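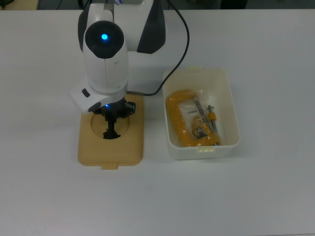
November, 14:20. Bench notes, storage tubs and the clamp stock.

Continuing from the morning entry. The question is still whether the square tubs with the loose lids are good enough for the small clamps, or whether we go back to drawers. Musstead want an answer before they send the rest of the order, and Ondlow have asked for the same tub at their end so that stock can move between sites without repacking.

Tub as received: off-white plastic, sides tapering slightly, open top, one small tab at the rim and a clip tab on another side. Lid is a separate part, a rounded square with a circular opening near the middle and its own tab on one edge. Lid and tub are not hinged. I had assumed from the Musstead sheet that they were, so ignore the line in the earlier notes about hinge wear.

Contents for this round: one C-clamp, yellow-orange body, silver screw, left in its clear bag. Reasons for leaving it bagged:

- the bag keeps the oil on the screw and off the tub
- the label on the body stays readable for longer
- it is how the clamps will be stored anyway

Against that, the bag takes up more room than the clamp does. The film stands up in creases and will sit against the underside of the lid if the clamp is laid in carelessly. Flatten the bag first, fold the spare end under the casting, then lay the clamp flat on the bottom. Do not stand it on the screw end. It will stay there until somebody moves the tub and then it will fall over.

Stock number for this clamp is 3019. The old card says 2534, which belongs to the larger pattern in the Grerari cabinet. Card to be rewritten. Anyone looking for the larger one should go to the cabinet and not to the tubs.

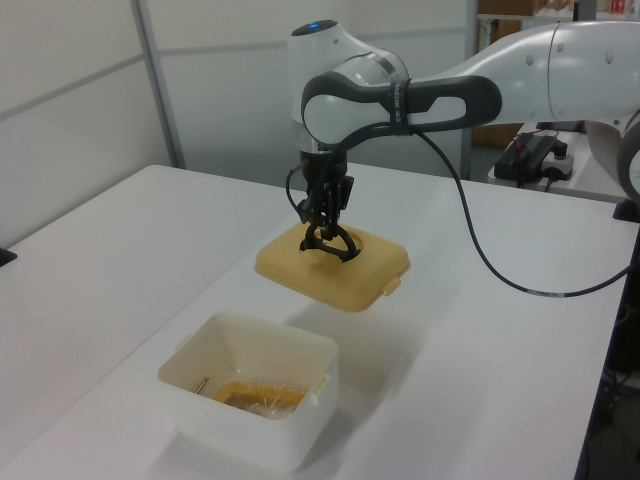

Lid orientation matters more than I expected. The square outline suggests that it will go on any of four ways, but the tab on the lid needs to end up on the side with the clip. A quarter turn out and it rests on the rim without seating, and from above it looks closed. Proposed rule for the shelf: tab to the right, clip to the right, label facing out. I will put a pencil mark on the first few until people are used to it.

The opening in the lid is useful for lifting and for seeing what is inside. It is also where dust gets in. For bagged clamps this is acceptable. For bare ones it is not, and the Szilágyi taps should stay in closed tins for the same reason. If we want to use the tubs for anything bare, we need a disc or a patch of tape over the hole. Tape leaves a residue on this plastic (tried on a spare, came off with spirit and some rubbing), so a disc would be better.

Stacking: not attempted with full tubs. The raised rim round the opening may stop the next tub from sitting flat. Test with two clamps and two lids before any go on the high shelf. Shelf depth is 60 cm, which takes the tubs comfortably in either direction.

Bench layout for packing, for whoever does the next batch: tub at the near left, lid beside it and a little further back, clear table in front of both. With the lid at the back it is not in the way while the bag is being folded. Keep the cartons off the bench until the tubs are closed.

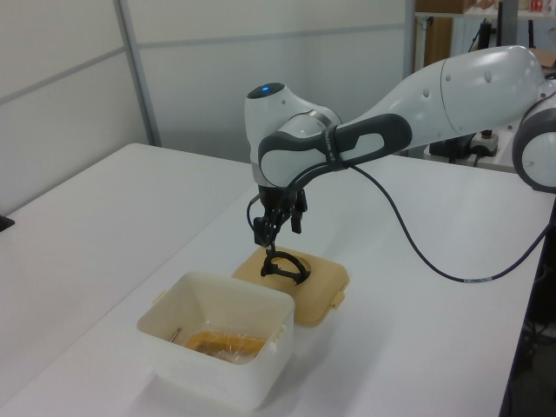

Tan lid on the bench, item bagged in the open tub.

To do:

1. Rewrite card 2534 and make a new one for 3019.
2. Ask Musstead whether the lids can be had without the opening. If so, price for 100.
3. Stack test, two tubs, overnight, clamps in.
4. Cut a trial disc from scrap sheet and see if it stays put when the tub is carried.
5. Tell Ondlow about the tab and clip before they start labelling.

Drawers stay in use until item 3 is done.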